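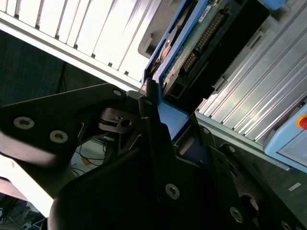
Section 7. Hooking the controller up to your tank and pump

Applies to the Flurkeo garden watering controller, all models sold with the Mundura tap kit. If yours came with the Dalgleish tap kit the steps are the same but the hose tails are a bit longer, so trim them first.

Read the lot before you start. Water off at the tank. Pump unplugged at the wall, not just switched off.

You will need
Thread tape
Flat screwdriver
Bucket
Old towel
Hose clamps from the bag marked 2

7.1 Mounting

1. Pick a spot out of the afternoon sun. South wall is good. Under the eaves is better.
2. Hold the bracket up, mark the holes with a pencil. Check it's level.
3. Drill, plug, screw. Brick needs the grey plugs, timber doesn't need any.
4. Hang the controller on the bracket and push down untill it clicks.

Note: keep it above the tap. If a fitting lets go you want the water running away from the box.

7.2 Plumbing

1. Wrap the tank outlet thread with tape. Clockwise, a few turns.
2. Screw the filter on by hand. Arrow points away from the tank. People get this backwards all the time and then ring us about low flow.
3. Short hose from filter to pump inlet. Clamp both ends.
4. Long hose from pump outlet to the controller inlet (bottom left). Clamp.
5. Garden lines go on the numbered outlets. Start at 1. Cap any you aren't using.

Caution: hand tight only on the plastic threads. No wrenches. A cracked inlet is not covered under warranty.

Caution: don't run the pump dry. Not even for a quick test. Prime it first, see 7.3.

7.3 Priming

1. Open the tank valve halfway.
2. Undo the bleed cap on top of the pump. Bucket under it.
3. Wait for a steady dribble with no spitting. Cap back on.
4. Open the valve the rest of the way.
5. Plug in, switch on, press and hold TEST.

Outlet 1 should run, then the next and so on. Walk the line and look for drips. Re-seat any clamp that weeps, with the pump off.

7.4 Setting the times

1. Press MENU, go to CLOCK. Set the time. Watch the am/pm.
2. Go to ZONES. Pick an outlet.
3. Set a start time and a run time. Early morning is best, before the heat gets in.
4. Press SAVE. If you dont press SAVE it goes back to the old setting after a minute.
5. Repeat for each outlet.

Note: check your local watering rules before setting any zone that runs off mains top-up. Tank only, suit yourself.

Note: after a power cut the clock keeps going on the backup battery. Change the battery every May when you clean the filter. Easy to remember that way.

7.5 Fault codes

E123 No flow. Tank empty, valve shut, or filter blocked. Clean the filter first.
E673 Moisture probe not found. Probe lead loose, or you picked the wrong probe in the menu. Nerkero probes need the setting changed to TYPE B.
LO Battery low. Swap it.

Any other code, write it down, unplug, leave it a few minutes and plug back in. Comes back, call the help line and have the serial number handy. It's on the sticker inside the lid.

7.6 Winter

Frost areas only. Shut the tank valve, run TEST to clear the lines, open the bleed cap, drain the filter bowl. Leave the bowl off. Controller can stay on the wall with the lid shut.

Changes to this section: probe setting added to 7.5, hose order in 7.2 corrected. T. Najafi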